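2025年2月8日 工作日记

上午继续处理Stastance规划模块的遗留问题。昨日夜间回归测试共运行2,755个规划请求，其中8个在轨迹优化阶段超时返回。逐条查阅日志后确认，超时请求均发生在双臂同时进入共享区域的情形，单臂请求未见异常。初步判断为碰撞检测的距离缓存在场景更新后未及时失效，导致优化器反复在同一局部解附近迭代。已将该问题登记，并附最小复现脚本。

十时三十分与Mortimer Achterberg就接口变更进行讨论。Achterberg先生主张由感知端统一发布带时间戳的物体列表，规划端仅接受时间戳晚于上次更新的数据；本人同意该方案，但提出应保留旧接口一个版本周期，以免Plometti方面的调用程序中断。双方就此达成一致，接口文档由本人修订。

下午转入感知部分。Clenine分割模型对陶碗的识别一直不够稳定，问题主要有两类：一是深色釉面与夹爪颜色相近，掩膜边缘容易外扩；二是桌面反光较强，浅色碗的倒影有时被并入碗体，致使底部高度估计偏低。本日针对后者调整了平面拟合的先后次序，先估计桌面，再剔除平面以下的点，最后计算碗沿圆心与半径。
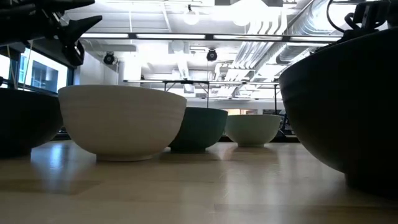

工位桌面与五只陶碗，左上、右上为夹爪。

前后遮挡仍需单独处理。深绿色小碗有一部分被米白色大碗挡住，可见碗沿仅为一段圆弧，现行拟合程序在弧长不足时给出的半径偏大。拟改为在拟合中加入半径上限，并把残差一并写入输出消息，供规划端决定是否请求补充视角。靠近镜头的深炭色大碗则属另一种情形，其外壁受光很弱，轮廓梯度不足，单靠颜色通道难以取得完整边界，须结合深度数据。

十六时起核对Bilgin标定工具的输出。双臂基座之间的外参与上次记录相符，未作改动。工具导出的配置文件仍将旋转顺序写为旧格式，读取时须手工转换，已致函维护人员请其修正。此前在十一月曾提出同一请求，尚未收到答复。

控制侧本日只作一项修改：夹爪闭合指令由固定时长改为依据电流反馈终止，阈值暂沿用仿真中的数值，尚未在实机上验证。代码已提交至分支，待评审。

次日安排：修正距离缓存失效逻辑，先以2,000个请求的小规模集合复测，通过后再运行完整回归；完成接口文档初稿，送Achterberg先生审阅；深度数据与分割掩膜的对齐误差另行统计。

十八时四十分离开实验室，日志已归档。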